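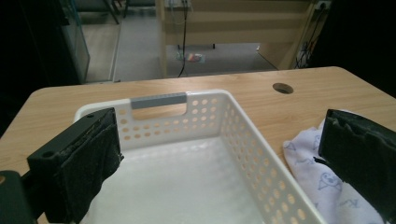

Practice Habits and Memory Slips in Student Recitals
Final report, Music Research Methods
Group members: Antonina Pavliuk, Behrouz Fallahi, Valentina Gaete
Project adviser: Shu-fen Su

Background

Students in our department play from memory at least once a year. Most of us have had a memory slip on stage, and the advice we get for preventing one varies from teacher to teacher. Some teachers want the piece started from the beginning every time. Others have their students learn it in sections and practice the sections out of order. We wanted to see which way of practicing went along with fewer slips in a short recital piece.

We chose the piano because two of the three of us play it and because the practice rooms in Westness Hall were open to us in the evenings. Valentina plays cello and did the scoring, so that the person marking errors was not also coaching anyone.

Participants and music

Ten piano students took part. All had at least four years of lessons. We divided them into two groups of five by drawing names. Everyone learned the same piece, a slow waltz of 82 measures by Jinlong Luo, a graduate composition student who wrote it for this project. Using a new piece meant no one had heard it before. The waltz has an A section that comes back twice with small changes in the left hand, and we asked for this on purpose, as returning sections are where our own slips tend to happen.

Procedure

Group 1 played the piece from measure 1 in every session and went as far as they could. Group 2 worked from a marked score with starting points at measures 1, 17, 33, 49 and 66, and took these in a different order each day. Both groups were asked to practice 30 minutes a day for three weeks and to write down their start and stop times in a notebook. They were not allowed to listen to a recording.

At the end of the third week each student played the piece once from memory in the small recital room, with the three of us and the adviser as the audience. Valentina followed the score and marked every stop, every skipped measure and every place where the player went back. Wrong notes that did not break the flow were not marked.

Results

Group 1 had 23 marked slips in total and Group 2 had 14. In Group 1, 15 of the slips came after measure 49. In Group 2 they were spread fairly evenly over the piece. One student in Group 1 took the wrong ending of the A section and played the middle section again before finding the way out. We counted that as one slip.

Recovery was also different. When players in Group 2 lost their place, they usually jumped ahead to the next starting point. Three players in Group 1 went back to the beginning of the piece at least once.

The notebooks showed that the groups did not practice the same amount. Group 2 averaged 27 minutes a day and Group 1 averaged 24. Two notebooks in Group 1 had missing days.

Problems with the study

Ten people is a small number, and the difference in practice time may explain part of the result. One player in Group 1 had a bad cold the week of the performance. We also had only one person scoring. Behrouz suggested recording the performances so that a second person could check the marks, but not all the students agreed to be recorded, so we left it out.

What we would change

We would use a longer piece and test the players again a month later without practice in between. Shu-fen Su also suggested a third group that studies the score away from the piano for part of each session. Antonina plans to try this in the spring with the students in her accompanying class.

The marked score and the scoring sheet are in the department office with the other project materials.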